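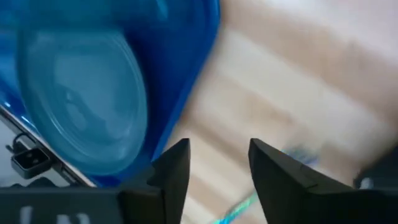 The Clarkel tub in cobalt blue, rounded rim and glossy finish.

I've been selling kitchen and utility bits through Telbridge for a good few years now, and I don't think I've ever had as many emails over one plain plastic tub as I've had over the Clarkel. So I finally sat down and gave it a page of its own!

First thing, the color. It's a proper deep blue on the walls and rim, and the shine picks up the light along the curve (I keep mine where I can see it, which probably tells you something). Inside it goes much paler, more of a frosty sky blue. If you ordered from the December flyer and expected navy, sorry – the printer had other ideas. Go by the photo on this page.

What do I use mine for? Soaking tea towels, mostly. Then salad when we have people over, potatoes on the way in from the yard, and once, for a whole weekend, a very muddy pair of kids' sneakers. It rinsed out fine after that, with a drop of dish soap and a soft cloth. Please don't go at it with a scouring pad, you'll lose the gloss and then you'll write to me about it.

It's happiest with cold or warm water. I wouldn't pour a boiling kettle into it and I wouldn't put it in the dishwasher either, though Danuta Zalewska from our packing room says hers goes in every week. Her tub, her rules!

The details:

Item number: 156
Color: cobalt blue
Material: plastic
Sold singly or in a set of 2
Shipping: normally 6 working days

We had 400 come in with the last delivery and nearly all of the singles have gone, so if the button says "waiting list" just leave your email and I'll write when the next lot lands. Sets are still in stock.

Returns are the same as for everything else in the shop. Keep the label, pop the tub back in its box and drop me a line before you send it, so I know to look out for it.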